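Mattress

A mattress is a large, usually rectangular pad on which a person lies to sleep or rest. It is normally placed on a bed frame or a base, but in many countries it is put directly on the floor. The word came into English through Old French and Italian from an Arabic word meaning a place where something is thrown down, and it is connected with the custom of sleeping on cushions laid on the floor.

History

The oldest known sleeping pads were made of plants. Layers of grass and leaves have been found in caves and rock shelters in southern Africa, and some of them are many thousands of years old. In ancient Egypt ordinary people often slept on mats, while wealthy families had raised wooden beds. The Romans filled cloth bags with straw, reeds or wool, and those who could pay more used feathers.

In Europe during the Middle Ages and for a long time after, straw was the most common filling. It was cheap, but it became flat quickly and had to be changed. The cloth bag, called a tick, was sewn from a dense fabric so that the straw or the feathers did not come through. From this word comes "ticking", the name which is still used for strong mattress fabric, often with stripes.

Metal springs came into use in the nineteenth century, first in seats and later in beds. The pocketed spring, in which every coil sits in its own small bag of fabric, was developed around the end of that century. Latex foam followed in the first half of the twentieth century and polyurethane foam after the Second World War.

Construction

Most modern mattresses consist of a core, which carries the weight of the body, and one or more softer layers above it, which are called the comfort layers. The whole is closed in a cover. The cover may be quilted, and in some models it has a zip and can be washed.

In an open-coil mattress the springs are joined together by wire, so that a movement on one side is felt on the other. In a pocket-sprung mattress the coils move more independently. Manufacturers often give the number of springs as a sign of quality, and 1,000 is a usual figure for a double size in the middle price range. The number alone does not say much, as the thickness of the wire and the height of the coil are also important.

Foam mattresses have no springs. Memory foam becomes softer with the warmth of the body and returns slowly to its form, while latex returns at once. A mattress which combines springs and foam is called a hybrid.

Sale and trial

Mattresses were for a long time sold mainly in furniture shops and department stores, where the customer can lie down on several models and compare them. Large shops place the beds in rows or in small groups, with the mattresses uncovered or only partly covered.

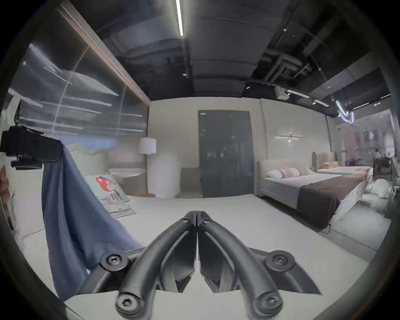 A pale mattress in a furniture showroom

A few minutes in a shop give only a limited idea of how a mattress will feel after a whole night. For this reason many sellers offer a trial period at home, during which the mattress can be returned. Since the 2000s a growing part of the trade has moved to the internet. Foam models are pressed flat, rolled and packed in a box, and they need several hours after opening to reach their full height.

Firmness

There is no single scale of firmness which all manufacturers follow. The words "soft", "medium" and "firm" are used by each company in its own way, and a medium model from one may be harder than a firm model from another. People who sleep on the side generally prefer a softer surface, which lets the shoulder and the hip sink in a little.

Care and disposal

Older two-sided mattresses should be turned over from time to time. Many newer ones have comfort layers on one side only and are just rotated, so that the head end becomes the foot end. A washable protector keeps sweat and dust away from the cover.

Old mattresses are difficult to recycle because steel, foam and textiles have to be separated. The steel can be melted again, and the foam is often cut into small pieces and used under carpets.

See also: Bed base, Bedding, Futon, Pillow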